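What a cup-stacking score leaves out 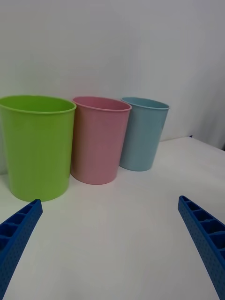 Most of the arguments I have with people in my field are about numbers that are perfectly correct. A group reports a success rate, the trials were run as described, the sums are right, and I still can't tell what the robot is able to do. Cup stacking is a good case. It is a small task that plenty of labs use, and I have spent more of my working life on it than I would like.

At Plultcombe we train arm policies from demonstrations. A person drives the arm through the task many times, the recordings go into a model, and the model then tries to do the job from the wrist view alone. For the past year we have worked with plain plastic cups in green, pink and blue on a white table. The aim is to nest them. Our method, which we call Sowah, differs from the usual recipe in one respect: the model is made to predict where the fingers will be at the moment of contact before it is allowed to choose its next move. That is the whole idea and it takes a paragraph to write down.

Scored the usual way, Sowah stacked the cups in 61 per cent of trials. The baseline we compared it with, Pirnent, did slightly better. On the strength of that we were advised to drop it. I think the advice was wrong, and I think the reason it was wrong applies to a lot of other work.

The usual way of scoring is a single yes or no at the end of the trial. Either the cups are nested when the clock stops or they are not. It is cheap to record and easy to agree on, and it puts very different failures in the same box. An arm that closes its fingers beside the rim and stops gets a no. An arm that picks up the cup, carries it over, and lets go a little early gets a no. An arm that sweeps the lot off the table also gets a no. If I were buying one of these machines I would want to know which kind I was getting.

So we went back through the recordings and marked each trial by the stage it reached and by what the arm did when it went wrong. This was dull work and took most of November. Pirnent's failures were mainly bad ones. It committed to a grasp early and carried on whether or not it had hold of anything, and a fair share of its successes came after a cup had been knocked and happened to stay upright. Sowah's failures were mainly stops. It would come to the rim, hesitate, back off, and run out of time. Given a longer clock, many of those trials finished properly.

Someone will say that a robot which hesitates is no use in a kitchen or a warehouse, and that the time limit is there for a reason. I accept the second part. But our limit was 2 minutes because the first person to run the task in our lab set it at 2 minutes, and it was never looked at again. I suspect a good many time limits have the same history. If a figure like that can swap the order of two methods, it should be in the main table with its effect shown, and at present it is normally in an appendix or left out.

There is a second problem, to do with where the cups start. Seen from the wrist, a row that runs away from the arm has each cup partly hidden by the one in front, and the far one looks small. Spread the same cups side by side and every rim is in plain view. Those are two different tasks as far as the model is concerned. Most papers say that starting positions were "varied" and leave it there. When we split our own results by layout, both methods were weaker with overlapping cups, and Pirnent fell much further. Our trials happened to contain more of the easy layouts. Nobody planned that. Whoever reset the table put the cups down where it was comfortable to reach.

I don't want to oversell this. Sowah has been tested on one table, against one pale wall, with cups that have no pattern on them. Grostlow, who kindly ran our code on their own arm, got worse results than we did and we don't yet know why. It may be their fingers, which are stiffer than ours, or it may be that our method leans on something in our room that we haven't noticed. I would not claim it is the better method in general. I would claim that a single percentage could not have told anyone either way.

What I would like to see is modest. Report the stage reached. Report what the arm did when it failed. Publish the starting layouts, as photographs if need be, and let a person who isn't running the trial choose them. Run at least two time limits. All of it adds perhaps a page to a paper and some tedious hours to the project, and the hours are the real objection, as I know from having put it off myself.

We are rerunning the full set this spring with layouts drawn up in advance. Pirnent may still come out ahead, and if it does we will publish that, stage by stage, along with the recordings.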